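Reviews > Workplace Tools > Robots and Automation

Last updated: August

We use cookies to remember your settings and to count visits. By staying on this page you agree to this.

Dradach arm with the Cingate planner: a long review from a small office crew

I have spent most of my working life on my knees beside a baseboard, pushing network plugs into wall ports and writing the port numbers on a clipboard, so I came to the Dradach with mixed feelings. Bodnár, the firm I work for, looks after the wiring in offices that rent by the floor, and when a tenant moves out every port has to be checked before the next one moves in. On our biggest floor that means 400 ports. My back could tell you about each of them!

The Dradach is a mobile base with one arm and a two-finger gripper, and it comes with Cingate, a planning program where you build the room in simulation first and let the arm practice there. We had been using Fodumex testers by hand and kept them, because the arm can carry one (you need the adapter, sold separately, grumble grumble).

Setup took us 3 days. Most of that went into Cingate, where you enter the wall finishes, the height of the raceway, the ports and so on. I expected to hate it and ended up staying past six one evening, fiddling with camera views like a kid with a train set.
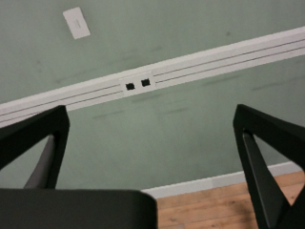
Does the arm take over the whole job of port testing?

It handles the plain testing, and a technician still does the repairs, the labeling and anything behind furniture.

That split has changed our days more than the speed has. A floor used to need two of us for 20 hours between us, and now one person sets up the run and walks over when the screen flags a fault. I like the fault-finding, so I'm happy, but one of my coworkers misses the quiet stretches of plain testing with the radio on, and I understand that completely. We also had a frank talk with the boss about hours before the thing arrived. Nobody's were cut, and I'd urge any crew to have that talk early and get the answer in writing.

Now for the complaints. The gripper is fussy about small plugs, and on our first real floor it gave up on 18 ports that I then did by hand, muttering. The base dislikes thick carpet edges. Cingate's menus are laid out in an order I still can't follow (why is "save room" under "motion"?), and the manual is no help with it. The battery is fine for a morning, and we charge it over lunch.

The training could be better too. We got one afternoon, aimed at people who already knew robots, and the newest member of our crew was lost by the second slide. She learned far more from playing in the simulated room, where a clumsy move costs nothing, and these days she is the one I ask.

Would I buy it again? For a crew that does whole floors, yes, and gladly. If you mostly do a port here and a port there, keep your tester and a good pair of knee pads. I still wear mine for the repairs.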